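Ticket 2726 - Démo portes ouvertes Wiltville - cellule labo simulée, séquence reprise de plaque
Projet : Orum
Site : Wiltville, salle de démo
Priorité : haute (visite en février, voir plus bas)
Statut : contourné, pas clos

Contexte rapide
Visite des gens de Kekia le matin, portes ouvertes l'après-midi. Au programme : le jumeau numérique de la cellule sur grand écran, le bras prend une plaque sur son support, la dépose, revient. Les visiteurs lancent le cycle depuis le pupitre. Version Orum installée la veille sur le poste de démo, pas eu le temps de faire la recette complète.

Symptôme
Au bout d'un certain nombre de cycles le bras descend au-dessus du support à deux niveaux et s'arrête. Pas de collision signalée, pas de message à l'écran, juste l'état "attente pince" dans la console. Le simulateur continue de tourner, l'horloge de simu avance. Faut tout relancer à la main. Devant des visiteurs c'est moyen.

09:10 - Premier blocage, pendant la répétition. Relance de la scène, ça repart. Noté sans plus.

09:35 - Deuxième blocage, même endroit. Export du journal. Dernière ligne utile : "grip_wait step 2726". Aucune erreur avant.

09:50 - Vérifié la position cible. Correcte. Offset de la pince correct. Masse du bloc inchangée depuis la version précédente. Remis quand même le fichier de config d'origine : pareil.

10:05 - Désactivé les ombres et baissé la qualité du rendu, au cas où le poste soit à la peine. Aucun effet sur le blocage (mais le ventilateur fait moins de bruit).

10:20 - Désactivé les entrées du pupitre, cycle lancé en script. 200 cycles en accéléré, aucun arrêt. Donc ça vient du côté des boutons ou de ce qui les lit.
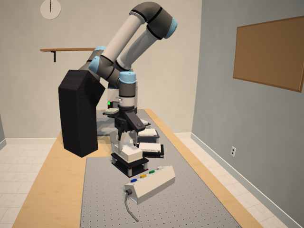 10:40 - Réactivé les boutons un par un. Bleu seul : ok. Jaune seul : ok. Bleu + vert : blocage au cycle 3. Refait 2 fois, même résultat. A priori l'événement du vert arrive pendant la fermeture de la pince et efface l'attente du contact, du coup le contact est perdu et le bras attend pour rien.

10:55 - Appel à Chin (support intégrateur). Ils confirment que la file d'événements a été revue dans cette version. Ils demandent la scène complète + le journal. Envoyé dans la foulée.

11:15 - Contournement : événements du pupitre ignorés tant que la pince est en mouvement. Une ligne dans le script de démo, rien touché côté Orum. Testé en appuyant n'importe comment sur tout, ça tient.

11:30 - Groupe Kekia arrivé en avance. Démo faite avec le contournement. Pas de blocage. Question d'un visiteur : pourquoi le bouton ne réagit pas tout de suite. Répondu que la commande est prise en fin de mouvement. A mettre sur la fiche de l'animateur.

14:00 - Ouverture au public. Cycle en boucle, les gamins appuient sur tout en même temps. RAS.

15:20 - Un blocage !! Vérif : le poste de secours avait été branché sur l'écran pendant la pause et lui n'avait pas le script modifié. Copié dessus, relancé. Plus rien jusqu'à la fermeture.

17:45 - Journaux des deux postes récupérés et joints au ticket.

Reste à faire
- Retour de Chin sur la file d'événements, correctif ou retour à la version d'avant
- Ajouter un délai max sur "attente pince" avec un vrai message, là on cherche à l'aveugle
- Recette complète AVANT de changer de version sur un poste de démo, merci
- Script identique sur les deux postes, vérifier au démarage
- Fiche animateur : touche de relance, temps de réponse des boutons, qui appeller si ça coince

Ajout, lendemain 08:30
Chin a reproduit chez eux avec notre scène. Correctif prévu, pas de date. On garde le contournement pour la prochaine visite. Ticket laissé ouvert, priorité passée à normale.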